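Packing Loose Items in a Cardboard Box: What Works and What Doesn't

Posted by Geert Verstraete, February 17, 2024

Every packing guide tells you to wrap each item in three layers of bubble wrap. I doubt the people writing them have paid for bubble wrap lately. Most odds and ends don't need it.

1. Check the box first. A torn flap is fine for storage or a trip across town. I wouldn't mail it.

2. Put product boxes in early, flat against a side. They're stiff and they don't mind a bit of weight.

3. Fold sunglasses before they go anywhere near the box. I'm told the fancy Nonley pouches prevent scratches. Mine cost $24 and an old sock did the same job.
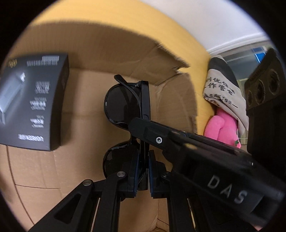 Black sunglasses, folded, with the cardboard box behind them.

4. Use fabric bags as filler. Stuff them down the gaps between hard things. Tissue paper goes flat in a day, whatever the store says.

5. Lay the glasses on top, lenses up, and close the flaps without pushing. If you have to push, take something out.

Skip the color-coded labels too. Write on the cardboard with a marker.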